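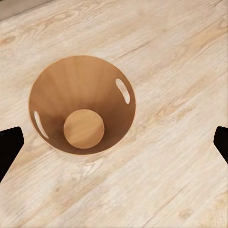 I bought the Uvlow hardwax oil in the white tint to refinish a desk top and the two leaves of our dining table. Both had an old amber varnish that had gone dark over the years, and I wanted something lighter that would still look like wood. I considered paint and also a water-based finish from Matsuda, which I have used on shelves before. The trouble with most white finishes is that they fill the grain and leave a flat, milky look. The color I was after was a pale, sandy beige with a light whitewashed tone, where the grain still runs through in thin tan and light-brown lines and the small knots stay darker than the rest. Uvlow gets close to that with one coat on bare wood and goes past it with two.

Prep is most of the work. I stripped the varnish, sanded at 80, 120 and 150, and vacuumed between grits. The can says to stop at 150 and I would follow that. On a test board I went up to 220 and the tint barely took. Wipe with a damp cloth before the last sanding or the first coat will raise the grain.

The oil goes on thin. I used a white pad for the desk and a lint-free cloth for the leaves, and the pad was easier to control. Stir often. The pigment settles fast, and the last third of my first can came out noticeably whiter than the rest. I had to sand one leaf back and do it again. If you are doing a large piece, pour all your cans into one bucket and mix them before you start.

Working time is short. In December, with the garage heater running, I had enough time to spread and buff a section as wide as my arm could reach. Overlap marks show if you let an edge sit. Work the full length of a board and don't stop in the middle.

The smell is mild for an oil finish but it hangs around for a couple of days. Rags need to be laid flat outside to dry, same as with any product of this type.

Durability has been decent. Water wiped up the same evening leaves no mark. A coffee ring left overnight on the desk did leave one, and it came out with a light scuff and a dab of fresh oil. That is the main reason I would pick this over the Matsuda, which has to be sanded back over a wide area to fix a small spot. The Matsuda is harder, though, and cheaper, and I would still use it on shelves.

I also tried the Brultetti maintenance soap the store suggested. It works fine. Diluted dish soap on a well-wrung cloth has worked as well so far.

Pros: keeps the grain visible, easy to repair, low sheen.
Cons: pigment settles, short working time, lid on the can bends after the first opening and no longer seals.

I would buy it again for a table or desk.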